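Utensil sorting, bench 2 -- notebook, August

Continuing from the last entry. The drawer insert is out for good. It had warped along one side and the long items never lay flat in it anyway. Trial layout is three of the smoke-gray bins along the back of the white table, handle ends toward the person sorting. Same bins as the Zustmont shelf, so spares are on hand.

Categories as they stand:

Bin A: sticks and rods. Chopsticks go here whatever they are made of.
Bin B: spoons.
Bin C: knives and forks.

Material is ignored. We tried sorting by material in the Jonddale kitchen and it fell apart within a week. People reach for a spoon, they do not reach for wood.

Start condition is a mixed spread on the open part of the table, in front of the bins. Pieces are put down at whatever angle they land, crossing allowed. No pre-grouping.

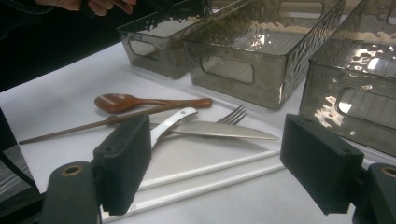 Crossed pieces get lifted from the top down. Pulling a chopstick out from under a spoon drags the spoon along and the bowl end swings wide. Minor, but on a crowded table it moves two or three other things and then the sorting order is lost. Top piece first, always.

Knives: grip by the handle, blade away from the body, lay down in the bin. Do not drop them in. The bin walls are thin and I would like to keep them unscratched for as long as possible.

Notes on the bins themselves. The tint is light enough to check contents from the side, so labels may not be needed. I am leaving them off for this round. The textured walls break up reflections less than I had hoped -- the overhead lights still glare on the long sides, and a white item against a bright patch is easy to miss. Moving the row a little farther from the lights is worth a try. The handle cutouts are a possible leak path for thin items if a bin is tipped while being carried. Carry level.

Long items are the open problem. A chopstick laid flat is fine. A chopstick let go early ends up leaning on the wall, and the next one lands across it, and after that nothing lies parallel. It does not affect the sort but it makes the bin look fuller than it is and makes taking out a single pair annoying. Options: lay them in along the length of the bin and release at the floor, or get a narrower bin for A only. I prefer the first. It costs nothing.

Spoons have given no trouble. They settle on their own.

Forks are slower than knives. Lying tines down on a flat table there is little to get hold of except the neck. Pick at the neck, not at the handle end, which tips the piece and lets it slide.

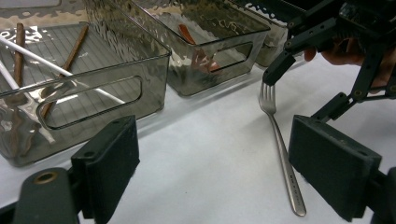 Kiều wrote underneath that the narrower bin should be tested anyway, as laying each stick down by hand is the kind of rule that gets followed for a day and then dropped, and that the Clirnano trays in the back cupboard would fit inside bin A without buying anything.

Fair. Will measure the trays before the next round. If one fits with the lid off, it goes in A and the other two bins stay as they are.

To do:
measure Clirnano tray, inside length
shift bin row, check glare again
decide on ladles (too long for B, no home yet)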